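We use cookies to keep you signed in and to remember your settings. By continuing to browse you accept this. Accept | Manage

Old desktop shuts off by itself, worth fixing or not?

I have an older tower that I use for bookkeeping and for scanning family papers. For the past month it has been turning itself off, usually after 25 minutes or so of use, sometimes sooner. No blue screen, no warning. It just goes dark. If I wait a while it starts again as if nothing happened.

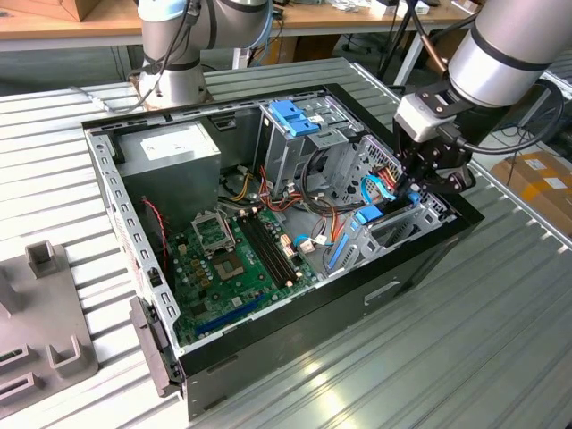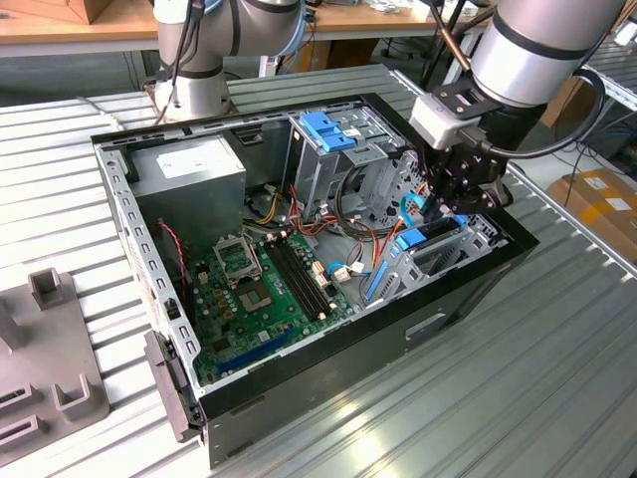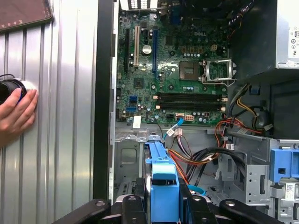

Trunbridge Community Help Desk, Home Computing Section

What I have done so far: vacuumed the front vents, tried a different wall outlet, and swapped the power cord for the one from the monitor. No change. I also ran the memory check that comes with Windows and it found 2 passes, no errors. The event log only says the previous shutdown was unexpected, which I knew.

A shop in town quoted me a flat bench fee plus parts, and said they would probably recommend a new machine anyway. I don't play games on it and it is fast enough for me. The accounting program is an old version of Tallow that I paid for once and would have to subscribe to if I moved. The data file has 1137 entries in it and I would like not to retype any of them.

Is this something a careful person can sort out at home? I own screwdrivers and am not afraid to take a panel off.

Posted by papertrail_serra
Viewed 2156 times

ridgeline_pc

Running for a while, cutting out, then coming back after a rest usually means heat. The power supply is the other suspect. Check heat first, it costs almost nothing.

Shut down, unplug the cord, hold the power button in for ten seconds, and take off the side panel with the case lying flat. Look at the fins under the processor fan. On a machine that age there is often a gray mat of lint between the fan and the fins that a vacuum at the front vents will never reach. Hold the fan blades still with a finger and use short bursts of canned air. Keep the can upright.

Then put it back together and install any free temperature monitor. Write down the processor temperature at idle and again every five minutes while you scan something. If it climbs past 90 C before it goes off, the cooler needs to come off, the old paste needs to be wiped away with rubbing alcohol, and a pea-sized dot of new paste goes on. Don't pull straight up on a cold cooler. Warm the machine up first, shut it down and unplug it, then twist the cooler gently until it lets go.

If the temperatures are normal and it still cuts out, try another power supply. Check the connectors before you order, as some brand-name towers use their own plugs and a standard unit won't fit. Never open the power supply itself.

Before any of this, copy the Tallow data file to a USB stick. Do it today while the thing still boots.

mosswood22

just buy a refurb, those old ones eat electricity. mine did the same thing and i threw it out

Astemico_user

Agree with the first reply, with one addition. Feel the air coming out of the back of the power supply after it has been on for ten minutes. If you feel no air at all, its fan has stopped and you can skip the paste and replace the unit.

On the program: an old version will often install on a newer computer if you still have the installer and the key. Find those now and put them with the backup. If they are lost, you can clone the whole drive, but it may not start in different hardware and the license may need to be activated again.

I would set a limit on what you spend. A can of air and a tube of paste is reasonable. A used power supply is reasonable if it fits. If the motherboard turns out to be the trouble, I'd stop there.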